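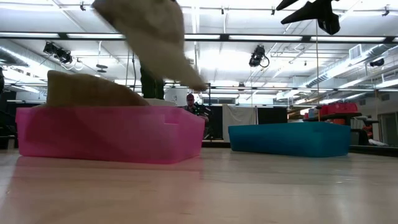
Textile Sorting Assistant (part-time)

Renlow runs a small cloth-sorting and folding service for event halls and restaurants. We are looking for one part-time assistant to join the sorting floor at our Cormier Street building.

The work

Cloths come in mixed. You sort them by size and color into plastic bins, check each one for stains and tears, and fold what passes. Damaged pieces go in a separate bin for mending. At the end of the shift you match the folded stacks to the order sheets and get them ready for pickup.

On a normal shift one person handles 200 cloths. In January and other slow months it is closer to half that, and the extra time goes to mending labels and cleaning bins.

Most of the work is done standing, with some bending and lifting. A full bin of tablecloths is heavy -- two people carry it. Other tasks can be done sitting at a low table if you prefer.

What we ask

You should be able to tell close shades apart. Beige, cream and ivory are three different orders here, and customers notice. You should be on time and able to work next to other people without much talking. Experience in a laundry, hotel or stockroom helps but is not required. Wayne Marchand trains all new staff, and training takes 2 shifts, both paid.

Soft-soled shoes only on the wood floor. Long hair tied back or under a cap.

Hours and pay

Four shifts a week, mornings, starting at 9. Pay is hourly and goes out every two weeks. There is a one-time payment of $100 after your first full month. Parking is free behind the building, and the bus stops at the corner.

How to apply

Send a short note with your work history and the mornings you can work to Kendra MacPherson at the Renlow front office, or drop it off in person. No cover letter needed. Please give the name of one person we can call. Applications are open until 15/04/2021.

Questions about the work itself can go to Mélanie Pelletier, who runs the sorting floor. She is easiest to reach in the afternoon.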